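Our group picked up the Kolevach project in March, after swapping out of the drone one (too much paperwork!). We're learning to collect practice data with two hand-held grippers, and I love it — even if my arms don't. 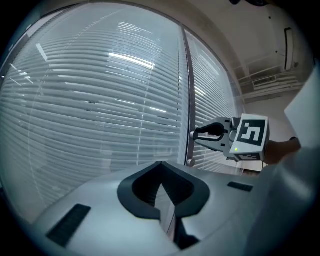
Marker cube, green light on.

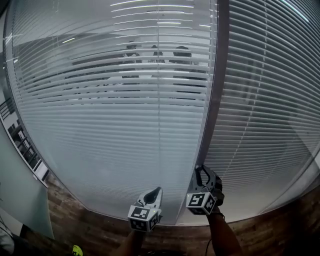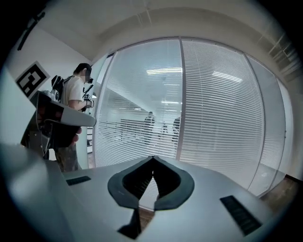 My bit was the tidying script, which I called Stemen. It went through 2,995 clips and kept 2,000, so I was chuffed. Next term we're trying 3 new tasks, and I still need to fix the file names.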